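4.2 The favour table and the long middle of the reception

We turn now to the part of the day that couples spoke about with the most affection, and which the planning literature has mostly passed over. Between the end of the ceremony and the first of the speeches there is a stretch of time that belongs to everybody. Photographs are being taken somewhere down by the water, the grandparents have found the chairs with cushions, and the children are hungry. In the two towns where we did our fieldwork, Rivberg and Thygesen, hosts filled this stretch with what people there simply call the favour table, and we came to think of it as the real heart of the reception.

Of the 58 weddings in our sample, 31 had a favour table set out by relatives of the couple, usually aunts and cousins, and usually with a good deal of cheerful arguing over who would bring what. Sweets were the older custom. Fruit has crept in over the past while, partly from worry about sugar and partly, we suspect, because fruit looks so lovely against a printed cloth. Small bags of it were handed to guests as they came through, and many families treated the handing over as a little ceremony of its own, with a blessing or a kiss on the cheek (or both, if it was somebody's godmother). Figure 3 shows bagged fruit and printed table linen.
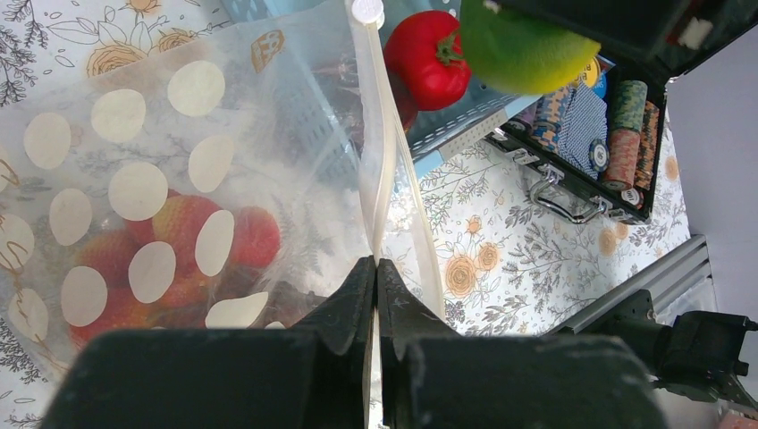
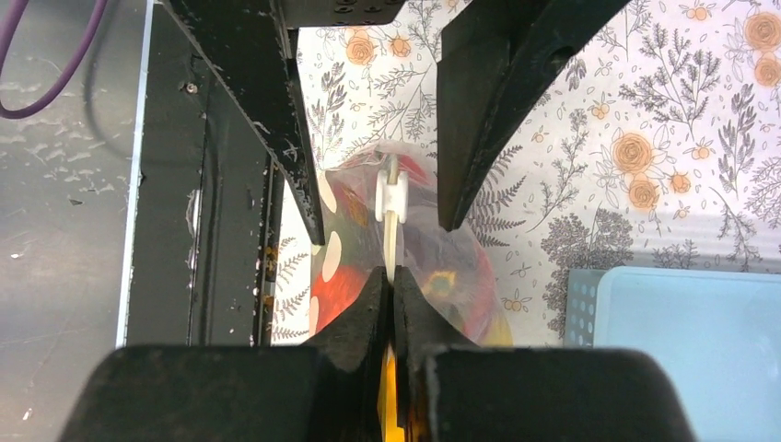
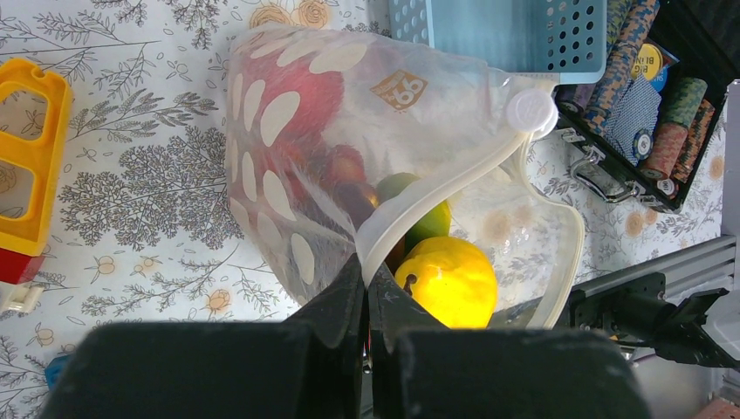
Figure 3. Fruit in dotted bags on a patterned tablecloth (first and last panels); gripper fingers (middle panel).

What struck us again and again in the interviews was how much meaning people were willing to pack into so modest a gift. One bride from Thygesen told us she could hardly remember the flowers she had paid so dearly for, but she could tell us the colour of the ribbon her aunt had chosen for the favours, and she laughed and cried a bit in the telling. A groom's mother in Rivberg had kept a bag from her own wedding in a drawer, long since empty, and had brought it along for the new couple to see. We heard over 99 stories of this general sort, and it was very hard to choose among them.

Hired venues complicate the picture. At Vultura, the larger of the two function centres we visited, favours were organised by the house and placed at each setting before the guests arrived. It was all beautifully done – but the relatives we spoke with felt slightly at a loss, and at 5 of the weddings held there the family quietly set up a second table of their own near the door. Prarnura, the smaller centre, leaves the table to the family and asks only that it be cleared before the dancing. We observed more mingling between the two sides of the family under this arrangement, though we would be cautious about leaning too hard on that, as the Prarnura weddings were also smaller and many of the guests were neighbours to begin with.

Section 4.3 takes up the speeches, where the question of who is allowed to give something, and in whose name, comes round again in a rather noisier form.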